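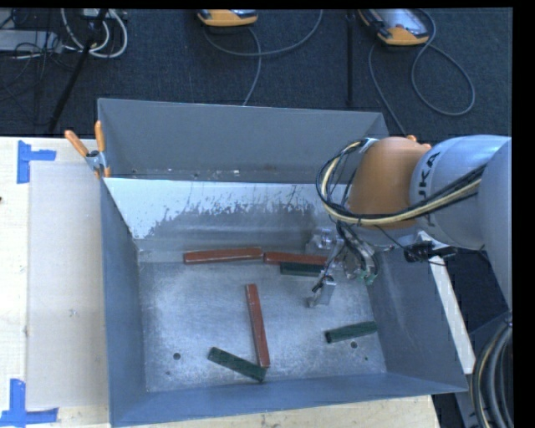 Chapter 4
From the College Squad to the Paid Ranks

When Habibur Dewan was a sophomore, he could have walked across campus at lunchtime without a single person asking him for an autograph. He played on the back line for a small school, in a stadium with 600 seats, and on a chilly evening in September plenty of those seats were taken up by coats and blankets. Two years later he was signing shirts outside the Gulberg training ground, and his old coach, Nusrat Khan, still had his muddy practice bib hanging behind her office door.

We'll come back to Dewan several times in this chapter — partly because his story is a cheerful one, and partly because so many of the steps in it are ordinary. He went to an open tryout. He filled out forms. He waited by the phone for 19 days, and in the meantime he ran hills and helped his uncle paint a fence. If you have ever hoped for a place on a team, at any level, you'll know something of how that fence got painted.

Most college athletes never play for pay, and it's worth saying so early on, kindly and plainly. Those who do will usually pass through three hands: the scout who first writes down a name, the coach who argues for it, and the club office that decides what it can afford. In the first section we look at scouting, and at the kinds of notes scouts keep (Khan has lent us a few of hers, coffee rings and all). After that we turn to contracts, and to the rather dull-looking clauses on injury and travel that matter so much to a young player far from home.

Before you read on, take a few minutes with a classmate to talk over these terms, which you met in Chapter 3: eligibility, roster limit, trial period, release.

4.1 What a Scout Writes Down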